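The Long Quiet Life of the Office Kitchen Sign

Passive aggression used to be a handwritten art. Then somebody bought a laminator.

By Sinéad Mac Mathúna

The oldest sign in the kitchen at Levchenko, a mid-sized seller of plumbing parts in the town of Rudham, is taped above the sink and reads YOUR MOTHER DOES NOT WORK HERE. For six years this was untrue. Her name was Barb, she was in accounts payable, and her son drove a forklift in the warehouse. She washed his mug on her way out most evenings. The sign stayed up.

I have been collecting office kitchen signs since I left my last full-time job, where I wrote three of them and denied all three. My file now holds 110, mostly sent in by strangers who photograph them while waiting for a microwave. They come from law firms, dental practices, a county records office and one monastery gift shop, whose sign asks that whoever is taking the oat milk "reflect."

The basic form hasn't changed much since the invention of the shared refrigerator. There is a greeting, usually "Friendly reminder!" There is a complaint in the passive voice. Then comes a threat, and then, because the author has to ride the elevator with these people, a smiley face. It's the only kind of letter I know that gets friendlier as it gets angrier. Four exclamation points means someone has been crying in the supply closet.

Oksana Tkachenko spent eleven years as an office manager at Mivava, a payroll company with 59 employees and, by her telling, one sponge. She wrote most of the signs herself, and she has no illusions about them.

"A sign works for 8 days," she told me. "After that it's wallpaper. You could write that the building was on fire and they'd stand in front of it stirring."

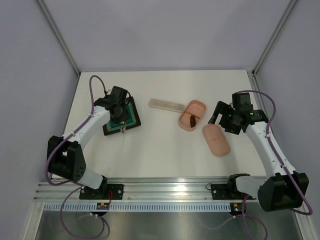
6 min read

Tkachenko's answer was to rotate. She kept a folder of signs in different fonts and swapped them out on the first of the month, the way a store changes its windows. September was always the strictest, with people coming back from vacation having forgotten how to rinse. She tried rhyme. She tried a picture of a sad dog, which did well until somebody drew a hat on it, after which people came in to look at the hat and left their bowls behind.

What she never tried was signing her name. Hardly anyone does. The authors in my file are "Management," "The Kitchen," "A Concerned Coworker" and, in one troubling case, "The Fridge." I asked her why, and she looked at me as if I'd asked why burglars don't leave business cards.

"If it's from me, it's an argument," she said. "If it's from nobody, it's the law."

The law has its limits. At Geltuvora, a travel insurance outfit on the floor above Mivava, a note about labeling your lunch drew a penciled reply ("labeled mine, was still eaten"), then a reply to the reply ("it was very good"), and then a long third paragraph, in ink, on the subject of trust. By the time the building's cleaners took it down, the thread had run onto a second sheet. Two of the people involved are now married, though to other people, and both asked me to leave them out of this.

I had assumed that chat software would kill the kitchen sign. There are channels for this sort of thing now, with names like #kitchen-stuff, and most of the companies I called had one. They also still had the signs. A message about a fish curry scrolls away by lunch. Tape doesn't. And there's a certain pleasure, several people confessed, in cutting the paper straight and pressing down the corners – the feeling of having done something about it, when all you've done is decorate.

Tkachenko works from home these days. Her kitchen is small and yellow and she shares it with a husband and two teenagers. We drank tea at the counter while I looked, as subtly as I could, for anything taped to a wall.

It was inside the cupboard door, at eye level, in 24-point type. Friendly reminder, it began.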